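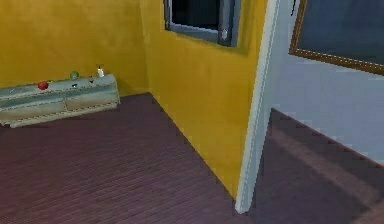
Simulated test room, with apples, a dark glass or cup and a white bottle on the cabinet.

October 26, 2019

The comparison of the two camera placements is now complete, and I am recording the outcome on this page before the arm tests resume. Readers who followed the earlier entries will recall that the Treltano gripper was selected over the Hájek model on the strength of its closing speed. The matter left open was where the camera should be mounted.

Two placements were considered. The first fixes the camera to the wrist, 30 millimeters behind the fingers. The second sets it on a mast at the rear of the mobile base. Both were run in simulation under the same controller, with 50 attempts for each item on the cabinet top.

The wrist camera gave better results on the apples. Their round outlines were located reliably at close range, and the controller seldom required a second approach. The bottle was more difficult. Its slim neck stands against a yellow wall, and the depth estimate drifted whenever the arm came in at a low angle. The mast camera handled the bottle well but lost the dark glass on many attempts, in particular when the forearm passed in front of it.

Hadi Najjar reviewed the controller logs and found that 3 of the settings had been carried over from the Hájek trials. These were corrected and the full set was repeated. The ranking of the placements did not change, although the wrist camera improved slightly on the bottle.

My recommendation is therefore the wrist placement for grasping, with the mast camera retained for driving between rooms - the doorway remains the slowest part of any run. Randa Saliba has asked that the lighting be varied before the result is treated as final, and I agree with that request. The wall color should be varied as well.

Run 902 is the reference run for anyone at Wumbridge who wishes to repeat the work. The physical arm is expected in December, and the mounting bracket for it is still to be ordered from Clarnico.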